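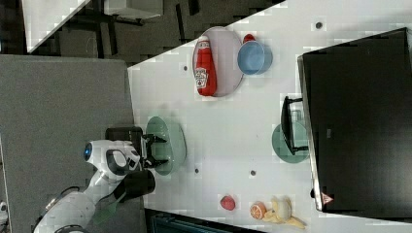
Re: Fewer demos, more varied layouts? Our tabletop results

omolara_n wrote:
Hi all, and thank you for the kind words on the June post! So, the longer version. We trained one policy on 200 demos with the bowls and plates moved every time, and another on 3,778 demos with a fixed layout. On new layouts the small set won, and I was so pleased I rang my sister. The green bowl is still my favorite test, with the fingers open over the rim like that.
Omolara Nwachukwu, Trirnia

clikska_fan wrote:
Lovely work, but I'm not convinced. How many trials? We saw the same thing on our arm and it vanished once we ran more.

omolara_n wrote:
165 per policy, over 8 layouts. Fair question!

marchetti77 wrote:
I'd side with Clikska here, sorry. Eight layouts is thin, and bowls are forgiving (you can grab a rim nearly anywhere). Try the banana or the ketchup bottle lying down and see if the gap holds.

omolara_n wrote:
Bottle is next on my list, I promise. I still think the gap is real, though.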